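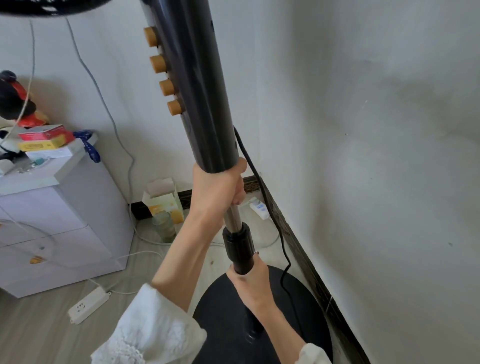 I make soup most weeks from November through the end of winter, and the one I make more than any other is white bean and fennel. I've mentioned it on here a few times without ever writing it down properly, and Viola Marras emailed to ask for the recipe, so I spent this weekend paying attention to what I do and putting numbers on it.

The soup came to me from Morena Bianchini, who rented the apartment below mine when I lived in Purkulthorpe. She made it with cannellini beans, a lot of olive oil, and whatever greens were going soft. Mine has drifted a good way from hers. I added the fennel, and I stopped using stock altogether because the bean water does the job and I was tired of buying cartons.

You need to start the night before. Put a pound of dried cannellini beans in a large bowl, cover them with plenty of cold water and a tablespoon of salt, and leave them on the counter. I know people say salt makes the skins tough. I've done it both ways and the salted ones come out creamier, with fewer split skins.

The next day, drain and rinse the beans and put them in your biggest pot with fresh water to cover by two inches. Add half an onion, a bay leaf, 4 garlic cloves with the skins left on, and a good pour of olive oil. Bring it up to a boil, let it boil hard for ten minutes, then turn it down until the surface barely moves. Mine usually take an hour and a quarter. The last bag I bought had been sitting in the store too long and took more than two hours, so start early if you have people coming.

While the beans cook, do the vegetables. For this amount I use:

2 medium fennel bulbs, sliced thin, fronds saved
1 large onion, diced
2 carrots, diced small
1 stalk of celery
1 teaspoon fennel seeds, lightly crushed
a pinch of red pepper flakes
1 piece of Parmesan rind, if you have one
half a lemon
salt and black pepper

Warm three tablespoons of olive oil in a wide pan and add everything from the fennel through the pepper flakes, with a big pinch of salt. Keep the heat at medium-low and put a lid on for the first ten minutes. Then take the lid off and cook until the fennel is soft and a little golden on the edges. I set a timer for 33 minutes in total, which is an odd number, but it's what it took when I timed it and I've stuck with it. If you rush this part the soup tastes like boiled celery.

When the beans are tender all the way through, fish out the onion half and the bay leaf. Squeeze the garlic out of its skins and back into the pot. Tip in the vegetables and the Parmesan rind and simmer it all together for another twenty minutes. Take out the rind. Then ladle a third of the soup into a blender, blend it smooth, and stir it back in. Leave the center cap off the blender lid and hold a folded towel over the hole, or you will be cleaning bean off the cabinets. An immersion blender is fine too — just don't get carried away. I like whole beans in there.

Finish with the lemon juice, a lot of black pepper, and the chopped fronds. Taste it for salt at this point and not before.

It makes enough for six, or for two people over several lunches. It thickens in the fridge, so add a splash of water when you heat it up. It freezes well in flat bags. I leave the lemon and the fronds out of anything that's going in the freezer and add them when I serve it.

A few notes from people who have made it. Mohsin Swati leaves out the Parmesan rind and stirs in a spoonful of white miso at the end, which I've tried and liked. Decha Boonyarit made it with canned beans on a work night. He used four cans, liquid and all, and said it was good but a bit thin, so I'd blend half of it if you go that way. Agnes Nygård serves it over toasted rye bread with a fried egg on top — I haven't tried that yet, but I have rye bread in the freezer.

For bread I've been making the same no-knead loaf since September. It's fine. The crust is better than the crumb. I want to try a longer rise in the fridge, and if it improves I'll post that recipe too.

Next up is probably the orange and almond cake, which three of you have asked about. I need to make it again first, as the copy I wrote down doesn't say what size pan I used.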